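Visit to the Baldale Laboratory, Forthorpe
18 Feb 2019

A party of six from the Shin Institute visited the Baldale manipulation laboratory at the invitation of its head, Dr Yavuz Canpolat. The purpose of the visit was to learn how the Delia group records human demonstrations with hand-held grippers and uses them to train robot arms.

Dr Jong-dae Ma opened the morning with a short talk on the method. A person carries the gripper through a household task, and a camera mounted on the tool records what the fingers meet. The path of the gripper is then recovered from the video, so that no robot is needed while the data are gathered. Visitors were afterwards taken on to the laboratory floor, where printed markers are used to tie the camera's position to the room. 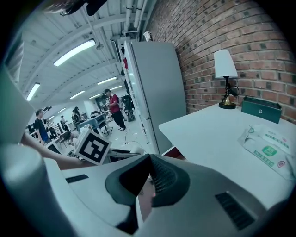

Mr Brian Nyamweya of our party asked how far the wide lens affects accuracy. Dr Ma replied that each lens is calibrated separately and that errors are greatest towards the rim of the view – a point the group intends to treat more fully in its June report.

Ms Ju-won Byun then presented the first results. The group has kept 281 demonstrations covering three tasks, and a policy trained on them was tested on an arm in a room it had not met before. Placing objects went well. Opening drawers remained unreliable, and she attributed most failures to poor estimates of gripper width.

Discussion continued over lunch with Mr Dong-hyun So, who manages the recordings. He agreed to send us the calibration notes, and Dr Canpolat has accepted an invitation to pay a return visit.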